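Chapter 4
Who Comes to a Street Festival, and How Would You Know?

The first festival I ever helped run was a one-day street party in Reklow, and I spent most of it looking for a missing extension cord. Late in the evening the mayor asked me how many people had come. I said "heaps". She wrote that down, bless her, and it went into the council newsletter as "a large crowd".

I've been a bit obsessed with crowd numbers ever since, and this chapter is where I get to share the obsession with you. In Chapter 3 we worked through permits, road closures and the joys of portable toilets. Now we're going to look at the audience – who they are, how they hear about you, and how you can put a figure on them that you'd be happy to defend in front of a grumpy neighbour or a funding body.

Free events are the tricky ones. If you sell tickets, you have a record of sales before you've even opened the gates. With a free community festival, people wander in from the car park, the river path, the back lane behind the bakery, and half of them leave to feed the dog and come back for the fireworks. Are they one visitor or two? (We'll get to that. It matters more than you'd think.)

Most of the examples in this chapter come from the Galtia Lantern Festival, which I worked on for several years and still have a soft spot for. It's held every July in Brulterum, in the middle of winter, which sounds like madness until you've stood there with a hot cup of soup and seen the whole main street lit up. There's a lantern parade, a food lane, two music stages and a very competitive dumpling contest.

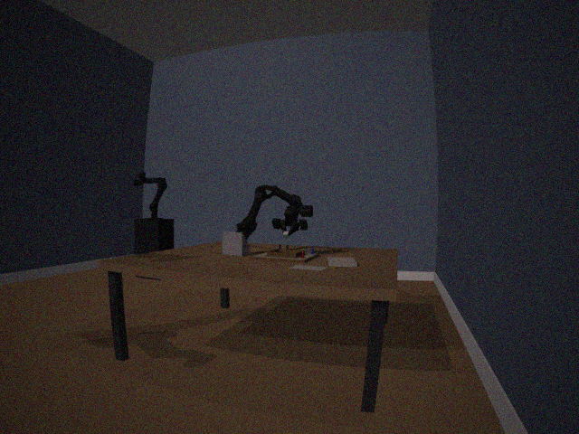

One year we tried two ways of counting the same evening. The first used people with hand clickers at each entrance, and gave us 3,169. The second worked from the layout of the site: we split the street into blocks, counted the heads in a few of them at set times, and scaled up. That gave us 2,962. I was thrilled! Two methods, two sets of tired people, and the answers were only a couple of hundred apart. Then somebody pointed out that the clicker teams had been counting stallholders every time they went back to their vans, and we had a long talk about what the word "attendance" means.

You'll have that same talk sooner or later, so we may as well start it now. A sponsor such as Khamphan, the grocery business that paid for our food lane, wants to know how many people walked past its banner. The council wants to know how many came from out of town and bought dinner. The fire service wants to know how many were on the street at the busiest moment, and doesn't care one bit about the rest of the night. Those are three different numbers, and you need to decide which ones you're after before you hand out any clickers.

We'll also spend some time on surveys. I used to hand out 2,000 paper forms and feel very pleased with myself, and then get 600 back, many of them with soup on them. They were useful all the same, but the people who fill in a form are mostly the people who had a good time, or a really awful one. The quiet middle goes home to bed. Section 4.3 has some ways of reaching them – short questions, asked in person, while they're stuck in the dumpling queue anyway.

Before you read on, think of the last free event you went to and jot down your answers to these. You'll need them for the exercise at the end of Section 4.1.

How did you first hear it was on?
Which way did you come in, and would anyone have noticed you there?
How long did you stay, and did you leave and come back?
What did you spend, and where?

4.1 Counting people who don't need a ticket

Start with a map. It doesn't have to be a pretty one, and mine are usually drawn on the back of last year's program. Mark every place a person could walk onto the site, including the ones you've asked them not to use.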